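**Cups for the Fletgate spring table**

We bought paper cups again for the March table, 200 of them, in the plain cream color. The shop in Clorkbridge sells them in sleeves, and I ask everybody to open only one sleeve at a time. Last year we opened all of them and many were thrown away clean.
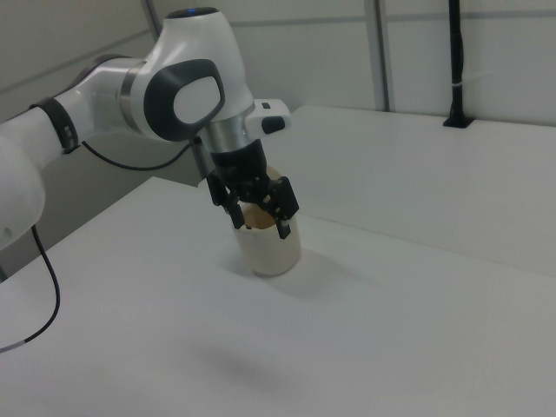
Please put the cups standing up, with the open side on top, and leave enough space between them for a hand. Coffee is Caputo, the same as before. Tea drinkers can bring their own mug, we have 2 hooks for mugs near the door. 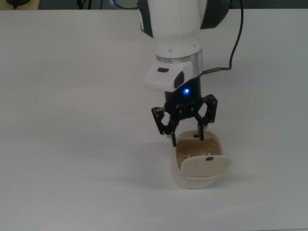

Grollutach wrote to us that the cups get too soft when the tea stays in them for long, and asked if we could go back to the thicker kind. The thicker kind costs more, but we can try it with 100 cups in the next order. If you have an opinion, write it on the sheet by the sink before Tuesday.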